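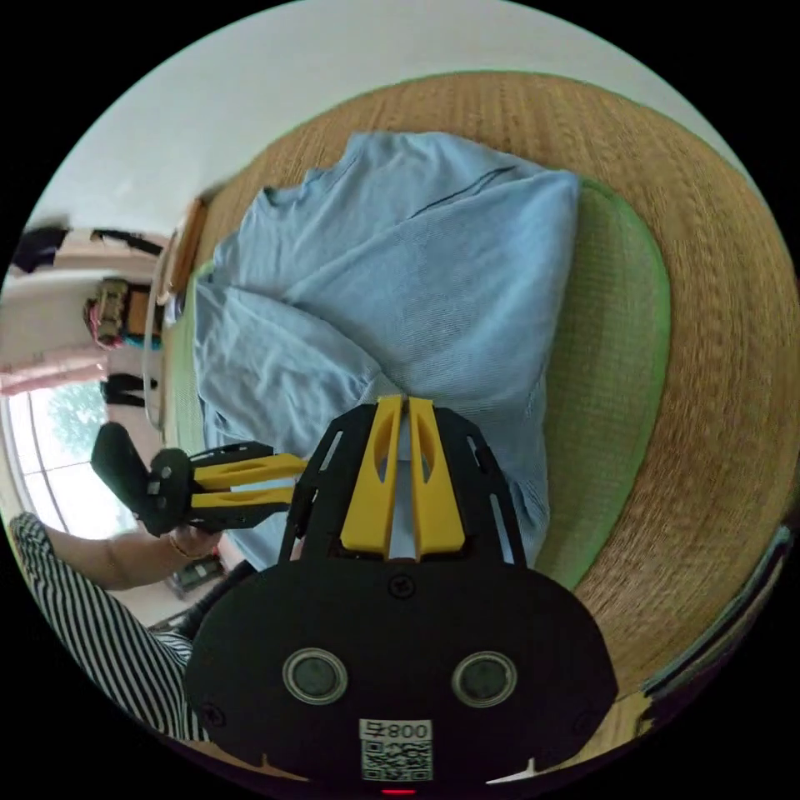 A light blue cloth in loose folds, with one gripper's finger arm reaching across on the left.

Plomano: two-handed cloth handling with hand-held grippers

Hello, and thanks for looking at this. Plomano is a small set of recordings of a person handling crumpled cloth with a gripper in each hand, plus the code I used to train a model on them. The question I wanted to answer was quite narrow. If you already have one gripper holding on to a piece of cloth, can a model tell the other one where to go next, using only the view from the gripper itself? The short answer is yes for the easy half of the problem and not really for the rest. The long answer is further down.

Current version is 5, dated December 25, 2019. If you downloaded anything before that, please get it again, as the left and right streams were swapped in a handful of episodes and I only spotted it when a plot looked silly.

What's in the box

There are 126 episodes. Each one starts with a cloth lying in a heap and ends when the person puts it down again, whatever state it's in by then. I didn't throw away the messy ones. If the cloth slipped out and had to be picked up again, that's in there, and it's marked in the notes column so you can leave those out if you like.

Every episode folder holds:

left.mp4 and right.mp4, the wide-angle video from each gripper, 30 pictures a second
pose.csv, the position and tilt of both grippers over time
width.csv, how far open the fingers are
notes.txt, free text, sometimes just one word
events.csv, the times of each grasp and release, marked by hand

100 of the episodes are for training and the rest are for testing. The split is in split.txt. Please use it as it is! I picked it so that a cloth in the test part never turns up in the training part, and a random split will give you much nicer numbers that don't mean anything.

How it was recorded

Both grippers are the same build, with yellow fingers on a black body. You hold one in each hand and work the fingers yourself, so there are no motors to wait for and no arms to keep out of the way of. It takes a new person a few minutes to stop fumbling. After that they go at nearly the speed they'd use with bare hands, which was the whole attraction for me — my earlier attempts with a remote-controlled arm were so slow that everyone got bored and started doing odd things to get it over with.

Before each episode the two grippers are held still with their fingertips touching for a moment. The loader uses that to line up the two clocks. If you're adding your own recordings, don't skip it. I did, on a whole afternoon's worth in September, and spent far longer lining them up by eye than it would have taken to record them again.

I gave people very little in the way of instructions. Pick it up, find two corners, open it out. How they got there was up to them, and they differ quite a lot. Some people shake the cloth first. Some slide one hand along an edge until they reach a corner, and those episodes are lovely to train on. A few gather up the middle and let the rest fall, and I still don't know what to do with that style.
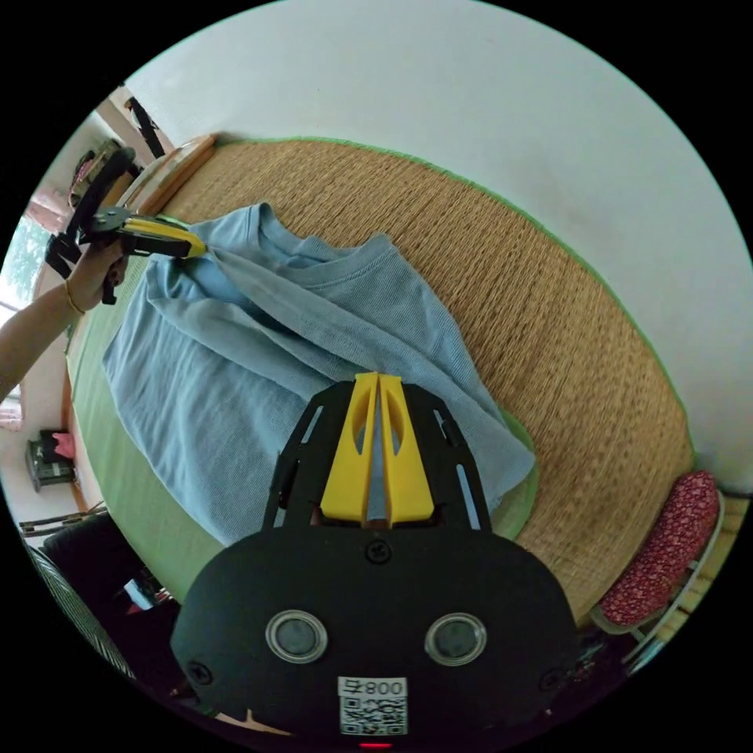 The left gripper has a corner of the blue fabric. The right one is just above it, fingers side by side.

The task the model learns

I call it "second hand". One gripper has hold of the cloth already and the model is asked for the next grasp point of the other. The input is one picture from the free gripper, plus where the holding gripper is relative to it. The output is a heat map over the picture, and the peak of the map is where the model would pinch.

Labels come for free, more or less. When a person closes the fingers on the cloth, you know where that gripper was at that moment, so you can step back through the episode and work out where that spot was in the earlier pictures. The script is make_labels.py. It copes well as long as the cloth stays put while the hand moves in. When the cloth swings or slides, the label drifts, and the further back you go the worse it gets. I only go back a second and a half by default. You can change that with the lookback setting, but look at some of the output before you trust it.

The wide-angle view needs a word too. Straight edges come out strongly curved, and I tried flattening the pictures first because that seemed the tidy thing to do. It made things worse. Flattening stretches the outer part so much that the other gripper turns into a smear, and the model leans heavily on seeing the other gripper. So the pictures go in round, black corners and all, and the only thing I do is shrink them.

The network is nothing special. It's the Ostapchuk encoder with a small upsampling head on top, trained from scratch on one graphics card overnight. I tried a bigger one and it learned the furniture.

Results

I scored a prediction as good if it landed within a finger's width of the spot the person chose, or within a finger's width of any other corner I'd marked by hand as fair. The second part matters. There's often more than one sensible place to go, and marking the model down for choosing the other one felt unfair.

When a free corner is in plain view, it does well. It goes to the corner in most of the test episodes and the misses are usually near ones. When the corner is tucked under a fold, it mostly picks the highest ridge in the heap, and as far as I can tell it does that whatever the cloth is. People do something cleverer. They pull a bit, look again, then choose. My model only sees one moment, so it can't do that, and I think that's the biggest thing holding it back.

I also ran the simplest comparison I could think of, always picking the point of cloth furthest from the holding gripper. It beats my model on thin, flat cloths. There, I've said it. On thick or bunched-up ones it's hopeless, and the model is clearly ahead. The full table is in results.csv, one line per test episode, including the bad ones.

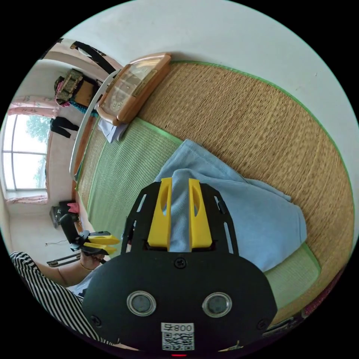
A fold of the light blue cloth pinched and lifted between the yellow fingers.

Pinches like this one cause the most trouble in the labels, by the way. A person often takes a fold in the middle first to get the cloth off the surface, and only then goes looking for a corner. In events.csv those are marked "lift" and the corner ones are marked "corner". If you train on both together the model gets pulled towards the middle of everything. I train on "corner" only. Somebody with more patience than me should try predicting which of the two comes next, and the labels are all there for it.

Things to know before you use it

Woven surfaces fool it. A mat with a fine weave has a lot of small straight lines in it, and an early model decided that the fabric border of a mat was a cloth edge and kept trying to grab it. More variety helped, but it hasn't gone away.

The person's own arm is often in view. I left it in. If you're planning to move this to a robot arm you'll want to think about that, since the model may well be using the forearm as a hint about where the holding hand is. Covering the arm with a grey patch cost me a little accuracy, so I suspect it is. The patching script is in extras if you want to try it.

Nearly everyone who recorded is right-handed. The free hand is usually the right one, and mirrored pictures only partly make up for it.

Rooms are ordinary rooms in Nakville and Landgate with whatever was in them. Lighting is whatever the windows gave us. Everyone recorded agreed to the videos being shared, and there's no sound in any of them.

Getting started

Unpack everything into a folder called data, run check.py, and it'll tell you if a file is missing or a clock looks off. Then train.py with no settings gives you the model from the results section. It prints a lot. Most of it was for me and I haven't tidied it up. If check.py complains about a gap in pose.csv, that's tracking dropping out, usually with a hand too close to the cloth. The loader fills short gaps and skips long ones.

Licence and sharing

Use the recordings for research or teaching, change them, share them on, and please mention Plomano when you do. The code is free to use for anything. If you find a wrong label, open an issue with the episode number and the time, and I'll put it right in the next version. I've been sent a few already and they were all correct, annoyingly.

Still to do

Short clips as input in place of single pictures, so the model gets a chance to see the cloth move. More left-handed people. A proper test on a pair of real arms, which I've got booked but haven't started. And towels with fringes, which I've been putting off.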